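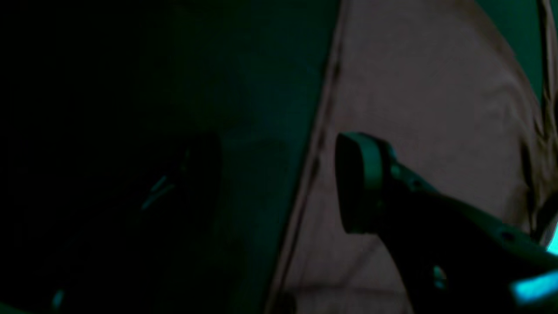
Sheets, Covers and Laundry: Your Questions

Urnby Linen Library
Updated Jul 6, 2024

We love getting questions about bedding. Really! The inbox filled up over June, mostly with people borrowing from us for the first time, so we've put the best ones together on one page. If yours isn't answered, write to the desk and we'll add it.

What can I borrow?

Flat sheets, fitted sheets, pillowcases, duvet covers, light blankets and a small but growing pile of throws. Everything is cotton or a cotton blend. We have plenty of twins and queens, fewer kings, and the crib sheets go fast, so reserve those early.

How long can I keep things?

Six weeks. You can renew once if no one is waiting, and you can do it by phone or at either branch.

Where are you?

The main shelves are in Urnby, in the old ticket hall. Our second branch is in Clevcombe, above the hardware store, up the side stairs. Clevcombe is smaller but has the better selection of colors (the dusty pinks and mauves nearly all live there, and they're gorgeous).

Do I have to wash before I return?

Yes please. Warm water, half the detergent you think you need, and no fabric softener. Softener leaves a coating that makes cotton feel slick for a day or two and then sort of waxy forever. If your water is hard, half a cup of white vinegar in the rinse does a lovely job.

Can I bring it back unfolded?

You can, and we'll take it, but a folded sheet goes back on the shelf the same day and a bundled one has to wait for a quiet afternoon.

OK, how do I fold a fitted sheet?

My favorite question! Turn it inside out and put one hand in each of two neighboring corners. Bring your hands together and flip one corner over the other so they nest. Run your hand down the edge to find the third corner, tuck it over the first pair, then do the same with the fourth. Lay it on a bed or table, fold the elastic edge in so you've got a rough rectangle, and go in thirds from there. It'll be lumpy the first few times. Mine was lumpy for years and the beds looked great anyway.

How do I get creases out without ironing?

Put the sheet on the bed while it's still a little damp and smooth it from the middle outward with the flat of your forearm. Tug the hem, straighten the seams, leave the covers off for an hour. For a duvet cover, hang it by two corners and give it a good snap before it dries. Dark colors show creases less than pale ones do, if you're choosing with that in mind.

Can light and dark bedding go in the same load?

After the first few washes, usually. Keep the deep greens and navies separate until the rinse water runs clear. Anything new from the Magaña range (that's our name for the heavy dyed cottons, it's on the tag) should have 4 washes by itself before it meets your whites. Cold water for those.

What about stains?

Tell us! A note pinned to the spot is perfect. Cold water first for blood, dish soap for anything greasy, and please no bleach on colored fabric. We would so much sooner see the stain than the pale patch where it used to be. There's no fee for ordinary marks.

A seam is coming undone. Should I fix it?

If you enjoy mending, go right ahead, and ask for a Sorum kit at the desk. It's a little pouch with needles, matching thread and a card showing the hem stitch we use. Otherwise leave it alone and hand it over. Trimming the loose thread makes the repair harder, so resist the scissors.

What's the number on the tag?

That's the item number. Tag 2602, for example, is a queen flat sheet that has been going out since we opened and has gotten wonderfully soft. Quote the number when you renew and it saves a lot of describing.

Do you take donations?

We do, and we're thrilled to get them. Clean, dry, any size, a little worn is fine. Pillows and mattress pads we can't accept. Sheets too thin to lend get cut down into pillowcases or dust cloths, and there's a basket of those by each door, free to take.

Can I borrow just to try a color?

Of course! Take two, drape them over the bed, and look at them in the evening as well as the morning. Mauve especially can go quite gray when the lights are low.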